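Repainting an old touring frame, colors and clear coat??

Forum: Paint, Decals and Finishing

wurholm_owner
May 21, 2021

Hi all, long time reader, first real post. I picked up a Wurholm touring frame in March from a guy in Mosquera who had it hanging in his garage rafters. Steel, lugged, serial number 1673 stamped under the bottom bracket. The original paint was maroon, or at least what was left of it was. I've stripped it down to bare metal and now I'm stuck.

I want silver for the main color and a really bright green on the lugs. My wife thinks it will look like a toothpaste tube. Two things I can't figure out: do I go with rattle cans or pay the 42 bucks for the Gromura two-part kit, and do the lugs get painted before or after the main color?

plustlow_pete
Main color first, always. Then line the lugs with a small brush. Don't try to mask lugs, the tape never sits down in the points and you'll be picking at fuzzy edges for a week.

And get some primer on that thing tonight if it's really bare steel. Mine flash rusted in my basement over one humid weekend and I had to sand the whole thing again.

Heriberto Flores
Gonna disagree with Pete on the masking. Vinyl tape, the thin stretchy kind, warmed up with a hair dryer, goes around lug points just fine. I've done three frames like that. Brush lining looks great if you have the hands for it and I do not, mine came out looking like a kid frosted a cake.

Agree on the primer though. Do that today.

wurholm_owner
Primer went on after dinner! Two coats, gray. Garage stinks, wife thrilled.

Heriberto, do you pull the tape while the paint's still soft or let it cure first?

Heriberto Flores
Soft. I give it 11 minutes or so in my garage, then pull it back over itself, nice and slow. If you wait till the next day it chips along the edge and you will say words.

gearmash
Skip the kit. I used the Gromura stuff on a fork and yes it's tough, but you have to spray it all in one go once it's mixed, and for a first timer that's a lot of pressure. Also you need a proper respirator for two-part, not a dust mask, so add that to your 42 bucks. Rattle cans, thin coats, patience.

plustlow_pete
Rattle can clear is garbage on a touring bike, sorry. It'll look nice till you lean it on a brick wall. You're going to be strapping racks and bags to this thing. My vote is cans for the color and two-part for the clear, and test them together on scrap first so you know they get along.

gearmash
My canned clear is four years old and fine, Pete.

plustlow_pete
Your bike lives on a hook in the living room!

gearmash
...it goes out on Sundays. ok fair.

Gilang Wijaya
Not a paint expert, I mostly do decals, but I'd think harder about the silver before anyone fights about clear. There's silver that's basically gray with glitter in it, and there's silver that looks like metal. With the first kind, a bright green goes flat and kind of cheap (toothpaste, your wife has a point). With the second kind it pops like crazy. I'd keep the green to small areas too. Lug edges, maybe a thin band on the seat tube, and stop there.

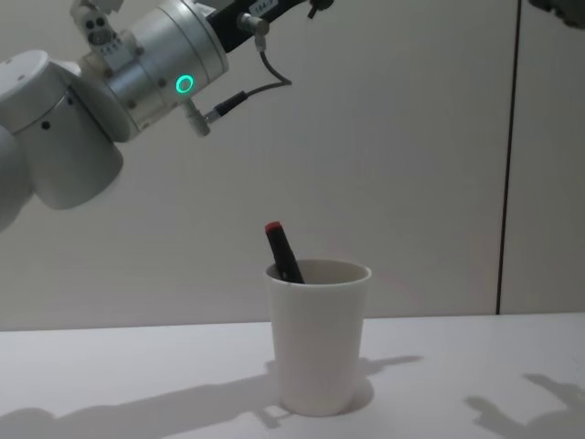

Bright green ring on brushed silver

wurholm_owner
Oh that's really nice. Way brighter than the green I had picked, mine is more of a lime. And I like it as a thin line. Maybe I don't fill the lugs at all and only outline them?

Gilang Wijaya
Outline, yes! Filled lugs would be a lot of green on a frame that size. Keep in mind paint isn't going to glow like that, so go a shade brighter than feels sane in the store and put it over a white base.

Heriberto Flores
+1 for white under the green. Over gray primer it goes pea soup.

gearmash
I still say keep the maroon. Silver bikes all look the same from across a parking lot.

wurholm_owner
Maroon is in a dustpan, too late lol. Ordered 12 paint chips to compare, will post them when they get here. Still undecided on the clear, so keep arguing.

plustlow_pete
Two-part.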